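Thursday, February 7, 2019

The power came back on our side of Grarivside Tuesday night, after 31 hours. The ice took down a big limb from the Ahn place across the street, and it landed on the service line and half of our fence. The December storm was wetter but did less damage.

I called the city about brush pickup. They are running two trucks, and our route is 13th of 18, so I am guessing the end of next week. Limbs have to be cut short and stacked at the curb, away from the mailbox.

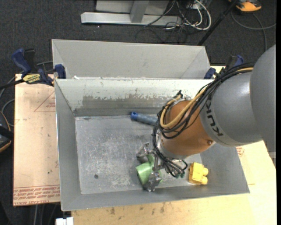

The tree company quoted me $800 for the rest of the limb, which is still hung up in the oak. I said yes. Raíssa Moura had the same crew out on Monday and was happy with them - they raked up afterward.

The library is open until nine for anyone who still needs heat or a place to charge a phone. Sullex Road is closed at the bridge, so go in by the school.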